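4. Working beside the Dullano sorting table

This section is for the staff of the Pennington site who worked at the tables by hand until February. Please read it before your first shift with the Dullano. The commissioning of the unit is described in section 3 and is done only by Birnberg technicians.

4.1 What changes in your work

Before, one person picked up each article and put it in its place. Now the Dullano does the picking, and the person prepares the table, watches the run and decides about the articles which the unit refuses. You will lift less, but you will look at the screen more – please change places with a colleague after 70 minutes.

4.2 Preparing a run

1. Press PAUSE and wait until the lamp on the control box is white.
2. Lay the articles on the table. Soft things, such as a towel, may stay crumpled. It is not necessary to fold them.
3. Put the basket with its open side up.
4. Keep round articles away from the table edge.
5. Step back behind the floor line and press START.

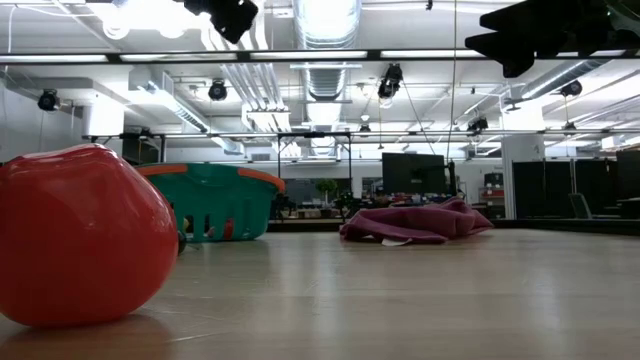
Must I stay at the table during the whole run?
You must stay in the same room and be able to reach the PAUSE button, but you may do other light work, for example writing labels.

Note: The unit makes 2 attempts for each article. After the second one it leaves the article where it is and shows message 154. Take this article by hand when the unit is paused, and enter the reason in the shift list. The list is used to improve the settings, it is not used to judge the operator.

CAUTION: Never reach over the table while the lamp is green. Also a slow movement can trap your fingers against the basket.

4.3 End of the shift

1. Press PAUSE, then turn the key to 0.
2. Remove all articles from the table.
3. Wipe the surface with a dry cloth. Do not use the Bandberg cleaning spray here – it is meant for the floor only.
4. Hand over the key and the shift list to the next operator.

Text revised 05/10/2023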